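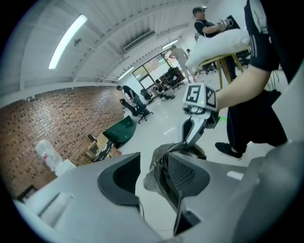
Gripper finger and gray housing, seen from below.

Leave the Glossary Out

I have now read three translated science fiction novels in a row that ended with a glossary, and I would like publishers to stop adding them.

The latest is Nazmiye Keskin's Drasero, a novel of just over 200 pages set on a river port that has been cut off from the rest of its planet. The English edition has 9 pages of terms at the back. Some are Turkish words the translator kept. Others are words Keskin made up, and those are the ones that bother me. In the original, a reader meets "rirnisau" on the second page with no help at all. It could be a tax, a disease or a kind of boat. By the fourth chapter you know, since two people have lost their homes over it, and the knowing is a large part of what the first third of the book is for. The English reader can flip to the back and have it settled in a line and a half.

Nobody has to flip, of course. But a small asterisk next to the word is hard to ignore, and Drasero has asterisks. I lasted until page 14.

The usual defense is that translated books are a hard sell and readers need a hand. I ran the science fiction shelves in a bookstore in Ferthorpe for six years and I don't believe it. The same customers who were supposed to need help with a Turkish novel would buy an 800-page space opera with four alien languages in it and never complain. They were used to being lost for a while. What they did complain about was paying full price for a book that felt like homework.

There is a better case for notes on real things. If a character makes a joke about a school exam that every reader in Ankara sat through, an American will miss it. Nermin Sarıgül handles this well in her translation of the story collection Çınar. She puts a few extra words into the sentence, so that the exam becomes "the exam that decided everything," and moves on. It costs her a little accuracy. Some reviewers minded. I think it was a fair trade, and the one time she couldn't do it, in the long story about the census, she let the reference go by and the story still worked.

That story, by the way, is called "3,069" and the number is not explained until the last paragraph. A note on it would have been a disaster. I bring it up because the first edition of the collection had notes planned for every story, and Sarıgül says in her afterword that she argued them down to none.

An afterword is where this material belongs. Put it at the end, sign it with the translator's name, and let it run as long as it needs to. I read all of them. I like hearing why a word was kept, or what gave trouble – Sarıgül spends a full page on a verb ending that marks hearsay, and it sent me back to reread two of the stories. A glossary can't do that. It gives one meaning per word and no sign of who picked it.

Keskin's next novel is due in English in August, from the same publisher. I will be buying it, and I plan to put a binder clip on the last few pages before I start.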